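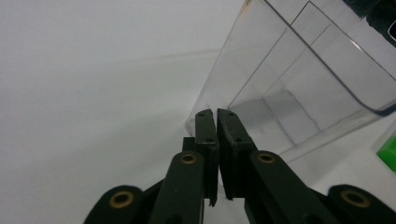 Cotura Clear Desk Organizer

Transparent desktop organizer with divider walls, for pens, markers and small office things
By Pirzada, for the Stongate home office range

About this organizer

The Cotura is an upright organizer in clear acrylic. It has a rectangular base, and the divider walls inside stand vertical, so the space is separated into compartments and the pens do not fall across each other. Because all the walls are transparent, you see from your chair which compartment has the markers and which one has the paper clips. You do not need to lift anything or to turn the organizer around.

We designed it for the desk which is used by more than one person. In our own office in Hundon we had for many years a closed drawer for pens, and every person kept a second pen in the pocket because the drawer was slow. A clear organizer on the table is quicker. It is also more strict with you, because a mess in it is visible to the whole room, so please think about this before you buy the clear one. The smoke gray version comes in April.

What fits inside

- Ballpoint pens and pencils, standing
- Highlighters and whiteboard markers, also the thick ones
- Glue sticks and correction tape
- Small scissors with the points down
- Short rulers, up to 13 cm if you do not want them to stand out over the top

Sticky notes in the square format fit in the front compartment on their edge. The larger format does not fit and we do not recommend to bend it.
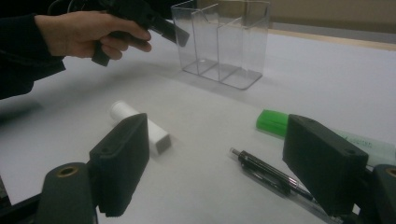 Cotura organizer, empty, on a white tabletop with a green-capped highlighter and a ballpoint pen.

Where to place it

The organizer looks lightest on a white or pale desk, where the base is almost not seen. On a dark desk the edges show more, and some customers prefer this. It can stand against the wall at the back of the table or in the middle between two work places. Leave a little free space in front of it – a hand with a long sleeve catches easily on the tall pens.

Keep it away from radiators and from direct strong sun behind a window. Acrylic does not like long heat and can lose its straight form.

Before first use

1. Remove the protective film from all outer sides. Start at a corner with the fingernail, not with a knife.
2. Wipe inside with a soft cloth, a little damp.
3. Let it dry completely before you put paper things in it.
4. Put the heavy objects in the back compartments first, then the light ones in front.

Cleaning

Use lukewarm water with a drop of dish soap and a microfiber cloth. For the narrow compartments a bottle brush with soft hair works well. Do not use alcohol, acetone or window cleaner with ammonia, they make the acrylic cloudy and this cannot be repaired. Do not put it in the dishwasher.

Ink from a highlighter comes off with soap if you clean it the same day. Old ink can leave a light shadow in the corner of the compartment. Marks from permanent marker are not covered by the guarantee.

Small scratches will appear with time, mostly at the bottom where the pen tips touch. A piece of thin felt cut to the size of the compartment helps. We sell a felt set, order number 87, in gray or natural color.

Product data

Brand: Pirzada
Model: Cotura
Material: acrylic, transparent
Surface: glossy
Assembly: none, delivered in one piece
Gross weight with box: 1,570 g
Use: indoor, dry rooms
Not suitable for: food, liquids, plants with water

Delivery

Each organizer is packed in molded paper pulp and a double carton. Please keep the carton until you have checked all corners. If a corner is broken, send us a picture of the corner and of the carton, both, and we send a replacement without asking the broken one back.

Orders which arrive before 2:00 p.m. leave the Hundon warehouse on the same working day. For schools and offices we deliver larger quantities on pallet, please ask for the price.

Questions we receive often

Can I stack two of them?
No. The top is open and has no edge to hold a second one.

Can the divider walls be taken out?
No, they are fixed. For movable dividers please look at the Stongate drawer trays.

Does it slide on the table?
On a very smooth table it can move a little when it is empty. With pens inside it stands well. Clear silicone feet are included in a small bag in the carton, you glue them yourself if you want them.

Is it possible to print our company name on it?
Yes, on the front side, in one color – the minimum quantity and the delivery time are given on the request form.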